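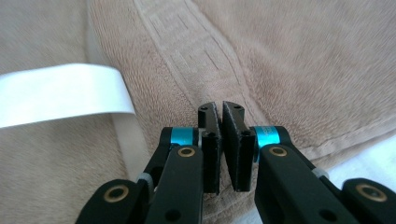
The beige towel, up close. Look at that terry!

Home | Blog | Laundry | Linen Closet | About Me

I Finally Love Folding Towels (Yes, Really)

by Apinya Limsakul
12/14/18

Okay, I know. A whole post about towels. But I have been wanting to write this one since September, when I cleaned out our linen closet and found out that half of what we owned was thin, scratchy and older than my marriage. I gave a big bag of it to the animal shelter in Gativdale (they were so happy to have it!) and started over with a small stack of plain terry towels in the most boring color on the shelf. And I love them. I love them so much that I have opinions now.

Let's start with the color, because everyone asks. My mother thinks beige towels look like a motel. My sister calls them "oatmeal." I went back and forth between these and a deep navy for two weeks, and I had the navy ones in my arms at one point, but our old dark towels showed every bit of lint and faded in stripes where they hung over the bar. Beige hides all of that. It goes with the green tile in the hall bathroom and it goes with the terrible pink tile in the other one, and that alone should win a prize.

Then there's the weight. Towels are sold by grams per square meter, and the number is usually on the tag or somewhere in the online listing. Mine are 520. I had a set of 300 before, which were fine for the gym bag and dried on the line in no time, but stepping out of the shower in December with one of those is a sad experience. I also tried one that was listed as 970, from a shop over in Zirkdale, and oh my goodness, it was like wearing a rug. Lovely for a minute! Then it took forever to dry and I couldn't get it to fold into anything smaller than a couch cushion. It lives in the guest room now, where it impresses people.

So, folding. I used to fold the way I grew up with, which was in half, in half again, in half again, and then shove. The stacks leaned. The edges stuck out. Every time somebody pulled one from the middle, the whole shelf came down, and I would stand there refolding with wet hair. What changed everything for me was switching to thirds, and doing it on a flat surface instead of against my chest. I can't believe how much of a difference the flat surface makes. If you only try one thing from this post, try that.

My way goes like this. Spread the towel out and smooth it with your palms, working from the middle toward the edges. Find the side with the care label and put that side face up, so the label ends up hidden inside when you're finished. Then bring one long side in by a third, and the other long side over it. You'll have a long strip with both hems showing at the short ends. Fold that in half, and then in thirds again if your shelf is shallow like mine. Give it a pat. Put it on the shelf with the folded edge facing out, and stand back and admire it, because it's going to look like a hotel.

The part that takes practice is the corners. Terry is grabby, so a corner likes to stay wherever it got dragged, and if you fold over a crooked one you get a lump that shows up three folds later. I go around and lift each corner and lay it back down before I start. It feels fussy the first few times. Now I do it without thinking, usually with a podcast on.
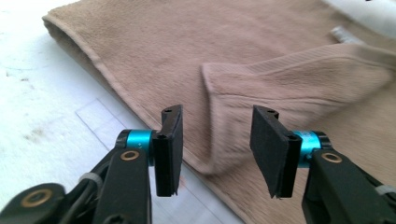 One corner up, label peeking out. My favorite view of a towel.

A few more things I've picked up along the way, in no real order.

Shake them hard before they go in the dryer. I mean really snap them. It stands the loops back up and they come out twice as fluffy.

Skip the fabric softener. I resisted this for years because I love the smell! But it leaves a coating, and the towels stop soaking up water. I use half the detergent I used to, and a splash of white vinegar in the rinse, and no, they don't smell like salad. If I miss the scent I tuck a bar of Jaidee soap (the lemongrass one, still in its wrapper) on the shelf between the stacks.

Hems tell you a lot. When you're shopping, look at the hem before you look at anything else. I want one that's folded under properly and stitched all the way along, with no loose bits at the ends. My old ones all went the same way: the hem curled, then the corner opened up, and then a long thread would wrap itself around everything else in the wash. A bit of a roll along the edge doesn't bother me, and it mostly flattens out if you tug the hem between your hands while the towel is still warm.

Two per person is plenty. One up, one in the wash. I kept a stack of spares for years in case of some kind of towel emergency, and the emergency has never come. We got a full shelf back, and I put the board games there, and then my husband put his Gestard radio there, so we're discussing that.

Oh, and hand towels! I fold those in thirds the long way too and then just once across. They stand up in a basket by the sink like little books. Washcloths I've given up on. They get tossed in a bin and they seem happy.

Next up I want to tackle fitted sheets, which I still roll into a ball and hide behind the quilts. I've watched so many videos. I followed along with one last night, pausing at every step, and ended up with something the shape of a pillow with a tail. If you have a method that works for deep pockets, please, please leave it in the comments, and tell me what color your towels are while you're there. Team navy is welcome too.

xo Apinya

Recent Posts
The Great Linen Closet Cleanout
Drying Sheets Indoors When It Won't Stop Raining
Vinegar in the Wash: My Two-Month Update
A Basket for Every Bathroom
Cozy Guest Room on a Small Budget

Contact | Copyright 2018 Apinya Limsakul | Back to top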